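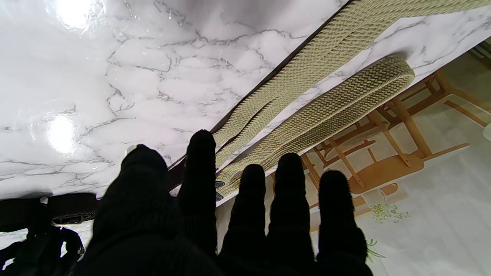 Getting more years out of a cheap dresser

Every February the stores mark down flat-pack bedroom furniture, and every February somebody tells me their new dresser will last forever if they just buy the right kit. I doubt it. I've put together three Juhl dressers and one from Drurano, and the weak spot was the same in all of them: the thin back panel.

The little nails that come in the bag don't hold much. I throw them out and use 16 short screws, plus a bead of wood glue along the groove. Check that the box is square before the glue sets. Measure corner to corner both ways, and if the two numbers don't match, push on the long corner until they do.

Drawer bottoms sag next. You'll see plastic braces sold for this, and the Flutlow ones get good reviews. I tried 2 and took them back off. A strip of scrap wood glued underneath, front to back, did more for me and cost nothing.

Then there's wax for sticky runners. Fine, but a stub of plain candle works as well as the fancy tin. Wipe off the dust first or you're just making paste.

As for "lifetime" cam locks, I have my doubts. Tighten them until they stop and leave them alone - every extra turn chews up the board. And take the drawers out before you move the thing.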